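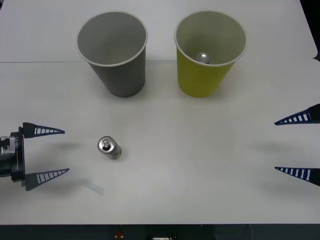 Refreshment tables for a neighborhood 8 mile – what worked for you?

trailhopper_8
We put on our first Bustwood Loop run in June and I am still buzzing about it! 369 runners on a course we drew on the back of a map, and people were hugging at the finish. I want next year's drinks setup to be even better, so tell me everything. Cups or cans? One table or several? Ours was at the Jurkport bridge, right after the long climb, and it got very crowded very fast.

millpond
Congrats, that climb is a beast. I vote cups, always. Fill them a third of the way and no more. Runners take two swallows and toss the rest, so a full cup mostly waters the grass.
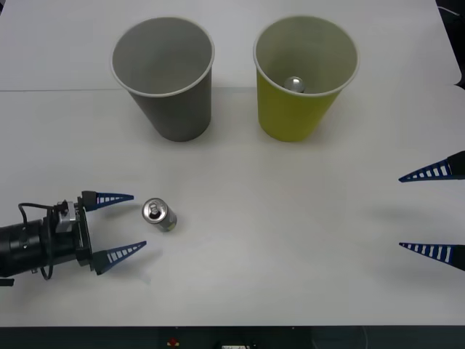
And spread your tables out! At the Desesberg half we had 2,093 finishers and the only spot that ever jammed was the one where water and sports drink shared a table. Put water first, then a good long gap, then the sweet stuff. Everybody learns the order by the second stop.

gravelgoose
Going to disagree on cups. Small cans at the finish are so much better. They stack, they stay clean, and you can put the leftovers back in the garage for next year. Try that with 400 poured cups.

millpond
At the finish, sure, I'll give you that. On the course, no way. Have you ever tried to drink a fizzy can on a hill? I did it once at mile six and hiccuped all the way down to the river.

gravelgoose
Ha! OK, fair. Finish line only.
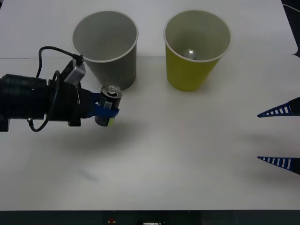
Page 2 – Race Planning > Food and Drink

slowandsalty
Jumping in for the flat soda crowd. I know it sounds odd, but for anything over two hours I love a few sips of cola with the bubbles gone. Open it the night before and leave it in the fridge. The Rutkowska ultra does this at every stop and I would run that race for the snack tables alone (pickles! boiled potatoes!).

trailhopper_8
Potatoes are going on the list. Our climb to the bridge is 1,643 feet, so salt makes sense. My notes so far:

1. Water at the bottom of the climb as well as the top
2. Cups on the course, cans at the finish
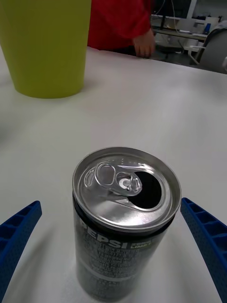

3. Flat cola at the last stop, maybe lime if we can get it
4. Trash bins farther down the road than feels right

millpond
Number 4, yes! Twice as far as you think. People carry a cup longer than you'd guess.

gravelgoose
I still say two bins close together beat one far away, but great list. Sign me up for next June.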